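The Second Life of Small Scraps

Why the day after the presents is the best day of the year for collage

Dec 26, 2020

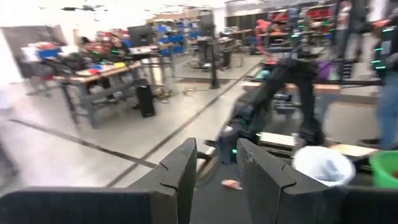 A small scrap in pink and red, crumpled flat against dark grey.

My grandmother ironed wrapping paper. She did it on Boxing Day with the radio on, a tea towel laid over the top and the iron set low, and by lunchtime there was a stack on the sideboard that smelt faintly of warm dust. The big sheets went back in the drawer for next year. The little bits, the torn corners with half a robin on them, went into a biscuit tin, and the tin was mine.

I still have it. It has been joined by a shoebox, two box files and a drawer I am supposed to keep for jumpers, and I have never once regretted any of it, because collage is the most forgiving, absorbing, cheap and cheerful thing you can do at a kitchen table. If you have spent the past day surrounded by torn paper, ribbon ends and cracker insides, you already own the whole kit!

People have been at this for a very long time. The Victorians were mad for it. They bought sheets of embossed scraps, all cherubs and kittens and enormous roses, and stuck them into albums or over folding screens until you couldn't see the wood. The museum at Lowther has one of these screens on its upper landing, four panels high with steamships and pansies, and every time I go I find a corner I hadn't noticed. Last January it was a tiny pig in a top hat, tucked behind a bishop. Whoever stuck him there was having a lovely time.

What I like about that screen is how badly some of it is done. There are wrinkles. There are places where the glue has gone brown and a lady's face has slid away from her bonnet. None of this matters in the slightest when you stand back, and I wish somebody had told me so when I was nine and crying over a bubble in a paper owl.

Paper isn't the only way in, either. In Priltness, where I lived for a while above a fish shop, the winter habit was cloth: snips of old shirts and curtain lining pasted on to board, then varnished and used as trays. You'd see them in every café. Mine had a bit of candy-striped pyjama in one corner and a square of somebody's navy school skirt, and it carried a great many mugs before the varnish gave up.

Then there is the colour, which for me is the real pleasure. A scrap changes completely depending on what it lies on. Put a shred of red on cream and it looks like a Christmas card. Put the same shred on charcoal and it glows. I spend whole evenings pushing pieces about with a fingertip before any glue comes out, and I would urge you to do the same. Cover the table with something dark first, an old black pillowcase will do, then tip out the tin and look.

On glue, I have opinions. Stick glue is fine for cards and hopeless for anything you want to keep. Wheat paste is a joy: flour, water, a small pan, and constant stirring until it turns glassy. It keeps for a few days in the fridge (label the jar, please, I speak from experience). For shiny wrappers and foil I use Pramano, a thin white craft glue that comes in a squat bottle and dries clear. Brush it on the back and the edges, lay the piece down, and smooth from the middle outwards with the bowl of a spoon.

Crumples are worth keeping. I used to flatten everything, grandmother's orders, but a creased scrap catches the light in ways a smooth one can't, and the fine white lines that appear where the colour has cracked look like frost or the veins in a leaf. Scrunch a few pieces on purpose and see.

If you'd like company, the Nodberg paper fair has gone postal this winter. You send 36 scraps in an envelope and get 36 of a stranger's back. Mine came with bus tickets, marbled endpaper, a page of knitting pattern and one glorious slice of orange-box label, and I have been hoarding that last one for weeks, moving it from page to page, quite unable to stick it down.

Start small. A postcard is plenty. Cut nothing for the first one, only tear, and use up the awkward bits from the bottom of the bag before you touch the pretty ones.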